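Cookies help us run this repository. By continuing to browse you accept their use. Accept | Settings

Containers in the home: how people choose and fill woven baskets
Xiuying Fu
12 Apr 2021

3. Baskets as open storage

3.1 Background

Open baskets are among the oldest forms of household storage still in daily use, yet they get little space in writing on domestic order. Most of that writing deals with cupboards, drawers and lidded boxes, where the question is how to find a thing that is out of sight. A basket works differently. Its contents can be seen from above, it can be carried with them still inside, and it has no fixed place unless the household gives it one.

The Ollby survey, carried out in January of the previous year, asked households which containers they had used in the past week and what was in them. Of the 1,995 forms sent out, 1,630 came back complete. Woven baskets were named more often in living rooms and hallways than in kitchens, and they were named most often of all for things that respondents found hard to group. Typical entries were "gloves and dog lead", "post, chargers, tape" and "whatever was on the sofa". We return to these mixed loads in Section 3.4.

3.2 Shape and rim

We sorted the baskets reported in the survey by outline, by the slope of the walls and by the finish of the rim. Outline was the easiest to record. Round baskets were mostly kept on the floor, and rectangular ones on shelves and tables, where they can be pushed up against a wall or against each other without wasting space. Long, narrow baskets formed a small group of their own. Respondents kept them on window sills and at the backs of worktops, and used them for things that lie in a row, such as rolled napkins or seed packets.

The slope of the walls affects how a basket is filled. With sloping sides the opening is wider than the floor, so the hand goes in easily and small items slide towards the middle. Steeper walls hold more for the same area of table, but people tend to drop things in from above and then lose sight of what lies at the bottom. Several respondents said they had stopped using a deep basket for this reason and had moved it to a wardrobe for scarves or spare bedding.

A braided rim was common across all outlines. It covers the ends of the uprights and gives the fingers something to grip. On older baskets it is also the first part to fail. Respondents in the Cakoswood group, many of whom had owned the same basket for years, wrote of rims coming loose at the corners and being tied back with string.

3.3 Colour and depth

Colour was not part of our first form and was added after the pilot. We had expected it to be a matter of taste only. The written answers suggest that it also bears on use. In a dark basket the inside falls into shadow sooner, and small dark items such as keys or hair ties are hard to pick out against the weave. Figure 1 sets two baskets of different outline and colour on the same white table, the lighter one rectangular with rounded corners and the darker one more elongated.
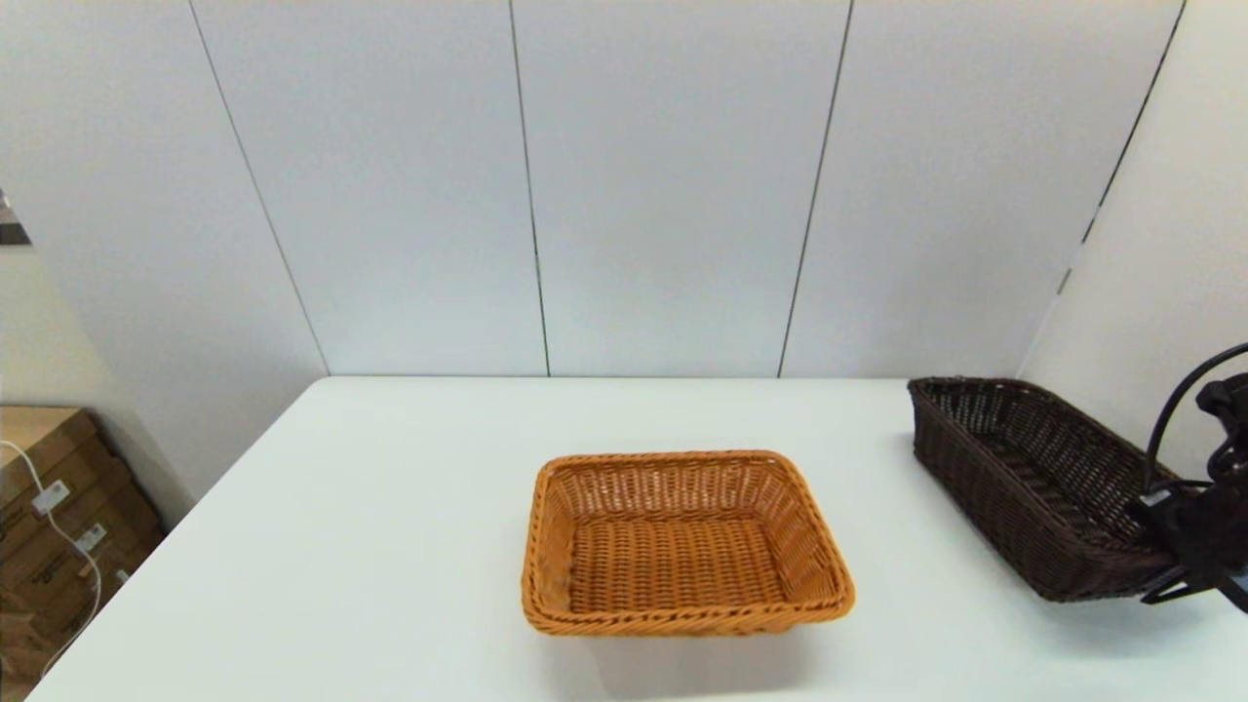
Figure 1. Orange-tan and dark brown woven baskets.

People who owned both light and dark baskets often divided the work between them without having planned to. The light one took the things wanted every day, and the dark one took the things that could wait. One respondent kept bread in the first and clean tea towels in the second, and had never thought about why until the form asked. Others chose by room, and a few bought whatever was left in the shop.

Lining is the usual answer to a dark interior. A pale cloth makes the contents easier to see and stops thin objects from catching in the weave. It also has to be washed, and respondents who had given up on linings gave this as their main complaint.

3.4 Mixed loads

Following Cuypers, we call a load mixed when it holds items from more than one room. We asked a smaller set of households to empty one basket on to a table, sort what was there and put back only what they wanted to keep in it. The items were entered on the Filtau sheet, which has a line for each item and a column for the room it came from. Where a household emptied a basket with more than 5 kinds of item in it, the sorting was done in two sittings.

Most of the time went on items with no clear home. Clothing and crockery were carried off at once, while single batteries, buttons and foreign coins were picked up, put down and often returned to the basket. The next section looks at these items more closely.

Contact the repository | Copyright the author | Back to top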